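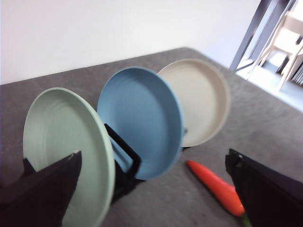 Teaching the arm to clear a dish rack: what is worth your time

The sales pitch for home robot arms is that you show them a chore a few times and they take it from there. I have spent most of January doing the showing, with an Orna arm and the Kevero hand controller, and I'd lower your hopes a little. A few tips if you're going ahead anyway.

Start with plates standing on edge. Flat stacks are miserable to grip by remote. Even in a rack, go for the nearest plate first and leave the ones behind it alone until you can do that one without bumping its neighbor.

Move slower than feels natural. Whatever wobble you put into the controller goes into the recording, and the arm will copy it faithfully.

Throw out bad runs the same day. The Hollmann guide tells you to keep everything. I kept everything, ended up with 340 runs, and deleted 96 of them on a Sunday night. The arm got less clumsy after that, though I wouldn't swear to the cause.

Put something that isn't a dish on the table. A toy carrot will do. If all your practice is on plates, don't be surprised when the arm treats everything as a plate. 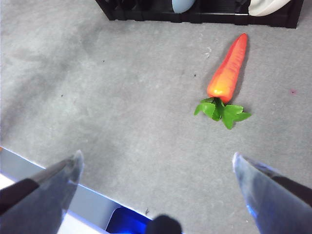 Toy carrot on the gray surface, fingers open, rack behind.

Shift the carrot between runs, and turn it too. Leave it in one spot and you are mostly teaching the arm a spot.

Guiding by hand or by controller? By hand is easier on the nerves, but your sleeve gets into the camera view. I'd use the controller for anything near the rack.

Don't start with your good china.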